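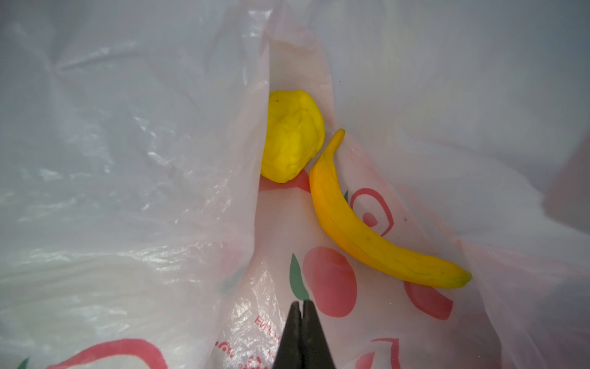

Exercice de rangement : une banane factice et un second objet jaune dans un sac en plastique ouvert.

À propos de Gorkeck

Gorkeck est un atelier de formation et d'études consacré à la programmation des robots par démonstration. Nos équipes montrent à la machine le geste attendu, soit en guidant directement le bras à la main, soit en le pilotant à distance, puis constituent à partir de ces enregistrements des jeux de démonstrations destinés à l'apprentissage. L'établissement accueille des techniciens en reconversion, des étudiants en fin de cursus et des entreprises qui souhaitent évaluer une tâche avant d'engager un investissement.

L'atelier a ouvert ses portes le 2 mars 2018, sous la direction d'Adoración Calvo, qui en assure toujours la responsabilité générale. Il compte aujourd'hui 21 collaborateurs permanents.

Notre domaine de travail

Nous avons choisi de nous consacrer aux objets souples et aux gestes du quotidien : sacs, torchons, emballages, vêtements. Ces matières se déforment à chaque contact et se prêtent mal à une programmation classique par points de passage. Le sac à provisions occupe à cet égard une place particulière dans notre enseignement. Le film se plisse, se replie sur lui-même, masque une partie de son contenu, et l'opérateur doit apprendre à lire ces plis avant de refermer la pince. 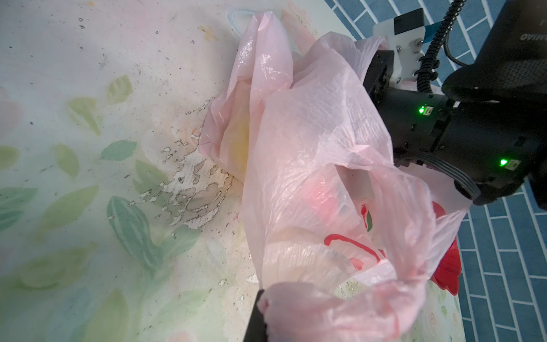

La saisie des anses fait l'objet d'un module distinct, placé sous la responsabilité d'Anselmo Tejada. Les stagiaires y travaillent la coordination de deux pinces, le dosage de l'effort et la reprise d'un geste interrompu. Une démonstration hésitante n'est pas nécessairement écartée ; elle est annotée, puis discutée en groupe avec le formateur.

Organisation des formations

Le cycle principal, dénommé Liron, s'étend sur 30 jours ouvrés. Les stagiaires commencent par le guidage manuel et abordent ensuite la commande à distance. Chaque promotion est limitée à 20 participants. Les inscriptions au cycle de printemps sont closes au début du mois d'avril.

Un cycle court de 40 heures, Trirkar, s'adresse aux professionnels en activité. Il est animé par Laine Lill et porte principalement sur la qualité des enregistrements : régularité des trajectoires, variété des positions de départ, tenue du cahier de séance.

Études et partenariats

Le bureau d'études, dirigé par Anas Hakim, réalise des campagnes de démonstration pour le compte de tiers. La société Oltmanns, spécialisée dans le conditionnement, lui confie depuis plusieurs années l'examen préalable de ses tâches de mise en sac. Les données recueillies demeurent la propriété du commanditaire, sauf convention contraire.

Toute demande de visite ou de devis est à adresser par écrit au secrétariat de l'établissement, à l'attention de Tyson Chisholm.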